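Start | Anleitungen | Vorführtage | Greifer | Kontakt
Stelier Werkstattheft — Abschnitt 5: Dosengreifen vor Publikum
Von der Redaktion, Dezember
13 Kommentare | 70-mal geteilt

5. Die Greifvorführung am Tag der offenen Tür

Dieser Abschnitt beschreibt, wie Sie die Station »Dosengreifen« am Samstag aufbauen und betreiben. Er setzt voraus, dass Abschnitt 4 (Stromversorgung, Not-Halt) erledigt ist. Das Werbeblatt von Jeltance verspricht an dieser Stelle »müheloses Greifen beliebiger Alltagsgegenstände«. Wir haben den Satz aus unseren Aushängen gestrichen und raten Ihnen, es auch zu tun.

5.1 Aufbau

1. Matte auslegen und glattstreichen. Wellen verändern die Auflagehöhe, und der Greifer merkt davon nichts.
2. Ablageposition mit Klebeband auf der Matte markieren. Die Markierung gilt für alle Durchgänge des Tages.
3. Getränkedosen bereitstellen. Nur Dosen verwenden, mit denen vorher geübt wurde.
4. Dosen ohne Beulen auswählen. Eine eingedrückte Dose gehört in den Ausschuss, auch wenn sie im Probelauf noch gehalten hat.
5. Absperrband in Hüfthöhe spannen. Besucher greifen sonst über die Matte, Kinder zuerst.

Hinweis: Klebeband auf der Dose verändert die Reibung. Wer eine umwickelte Dose zeigt, zeigt einen leichteren Fall als die blanke. Das darf man tun, man muss es aber dazusagen, wenn jemand fragt.

5.2 Probelauf

6. Programm »Tuhiwai« laden und die Geschwindigkeit auf 20 Prozent stellen.
7. Greifer leer schließen und öffnen. Auf Schleifgeräusche achten.
8. Dose einlegen, Anfahrt starten, vor dem Schließen anhalten. Abstand beider Finger zur Dose von der Seite prüfen.
9. Schließen, anheben, ablegen. Ergebnis in das Blatt eintragen — auch die Fehlversuche.
10. Schritte 8 und 9 wiederholen, bis über 20 Einträge auf dem Blatt stehen.

Vorsicht: Finger nicht zwischen Greifer und Dose bringen, auch nicht bei angehaltener Anfahrt. Der Halt über das Bedienfeld ersetzt den Not-Halt nicht.

Ein einzelner gelungener Griff sagt wenig. Bei der Vorführung von Jandside im vergangenen Frühjahr sahen wir drei saubere Griffe und danach eine lange Kaffeepause, in der an den Fingern geschraubt wurde. Auf die Frage nach der Quote bekamen wir einen Prospekt. Legen Sie Ihr Blatt deshalb offen an die Station. Wer es nicht lesen will, geht eben weiter.

5.3 Betrieb mit Besuchern

11. Jeden Durchgang ansagen, bevor er beginnt. Nicht erst den gelungenen.
12. Nach einem Fehlgriff die Dose von Hand zurücklegen und neu ansagen.
13. Wird der Arm von einer Person ferngesteuert, muss das auf dem Schild stehen. Das Wort »autonom« bleibt dann weg.
14. Nach 70 Minuten Dauerbetrieb pausieren und die Schrauben der Finger nachziehen.

Achtung: Keine Dosen von Besuchern annehmen. Volle Dosen sind mit diesem Programm nicht erprobt, und die Frage »Kann er auch meine?« ist mit »Wissen wir nicht« richtig beantwortet.

5.4 Was die Station nicht belegt

Aus einer gegriffenen Dose folgt nichts über Gläser, Tüten oder Obst. Auch die Behauptung, eine Hand mit mehreren Fingern sei dem Zweifingergreifer grundsätzlich überlegen, konnten wir mit unseren Blättern nicht stützen. Sie ist aufwendiger einzustellen, so viel steht fest. Den Rest lassen wir offen, bis genug Einträge vorliegen.

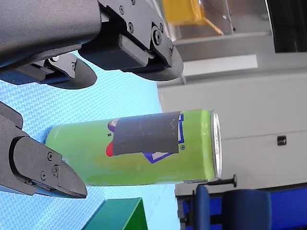
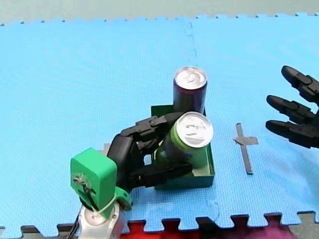
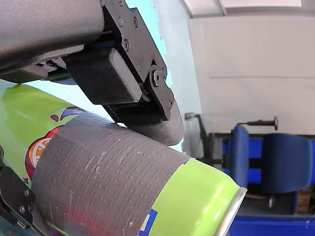

Abb. 5-1 bis 5-3: Grüne Getränkedose mit Zweifingergreifer (5-1 und 5-3, Dose mit grauem Klebeband umwickelt) und mit mehrfingriger Hand (5-2).

Weiter zu Abschnitt 6: Abbau | Zurück zur Übersicht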